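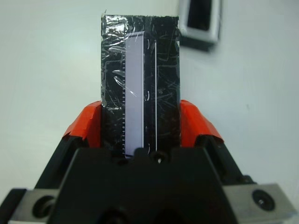
Sosport Equipment Stores Forum
Section: Packing, labeling and shelf storage
Topic: Black wrapping for small flat items - request for comments

Lukow_Stores
Posted September 20, 2019

The Lukow equipment store is revising its written procedure for small flat items that are kept on the shelf between loan periods. Comments from other member stores are requested before the text is submitted for approval.

The present draft reads as follows.

1. Each item is to be wrapped separately in black film. Items are not to be bundled.
2. The face that carries the label or panel is to remain readable after wrapping.
3. Wrapping is to be carried out on the white table in the packing room. The shelves are not to be used as a work surface.
4. Coats, bags and personal clothing are to be kept off the packing table at all times.
5. A wrapped item is to be entered in the register before it leaves the room.

The store holds 200 items to which this procedure would apply. The longest shelf period at present is 18 months. Two points remain open: whether black is the correct color, and whether the film needs to be pulled smooth before the item is accepted.

uven_depot
Reply

Thank you for circulating the draft. The Uven depot does not support the use of black film. We discontinued it in January and moved to clear film for all small items. With clear film, staff can check the condition of an item at the shelf. With black film the item must be opened, and it then has to be wrapped a second time.

We would also ask for a definition of "readable" in point 2. A panel may be readable under the ceiling light from one side and not from the other.

Lukow_Stores
Reply

The comment on point 2 is accepted. Glare from glossy wrapping is a known difficulty in our packing room.
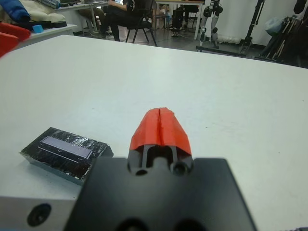 Small wrapped block on the white table, pale panel on the upper face.

The matter for discussion is the creasing. Under the current draft, creases on the sides and back would be accepted, and creases over a label or panel would be sent back for rewrapping. We would be glad to know if other stores apply a stricter rule.

salian_loans
Reply

The Salian loans office applies a stricter rule, and we are not certain that it has been worth the effort. Our instruction calls for smooth film on every face. In practice this doubled the time spent at the table, and the items came back from loan in the same condition as before. We would recommend that the Lukow wording be kept.

On color, we disagree with Uven. Clear film invites staff to judge an item through the plastic. Small cracks are missed this way. An item that has to be opened is an item that gets inspected.

uven_depot
Reply

We do not share that view. Inspection is a separate step in our procedure and has its own line in the register. It should not depend on the color of the film. If the Salian office has missed cracks, the inspection step may need attention.

salian_loans
Reply

The inspection step has been reviewed and is in order. Our comment referred to shelf checks between inspections, where no register entry is made.

Lukow_Stores
Reply

Both positions are noted. We would ask that the discussion of inspection be continued in the separate topic on returns.

There is one further question, on trays. Flat trays are handled at the same table and the draft does not mention them.
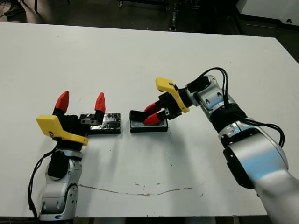

Our preference is to leave trays out of the wrapping procedure altogether. A tray would be laid flat, checked on its upper side, and placed on the lower shelf with the long side facing out. Loose fittings would be bagged and recorded under the same number as the tray. Stacking would be limited to two.

uven_depot
Reply

Agreed as regards trays. We would add that the table should be wiped down before a tray is laid on it. Scuffs on a white table top are mostly a matter of appearance, but grit will mark a glossy surface. Our own tables are wiped at the start and end of each packing period.

salian_loans
Reply

No objection to the stacking limit. Please state in the text whether it applies to trays of different sizes. We have had small ones placed under large ones, and the shelf was not level afterward.

Lukow_Stores
Reply

The limit will apply to trays of the same size only. Mixed sizes will not be stacked. The wipe-down will be added under point 3.

On film color, the draft will go forward with black for the Lukow store, and a note will state that other stores may use clear film where inspection is recorded separately. Uven is asked to confirm that the note is acceptable.

uven_depot
Reply

The note is acceptable. We maintain our objection to black film and ask that it be recorded with the draft.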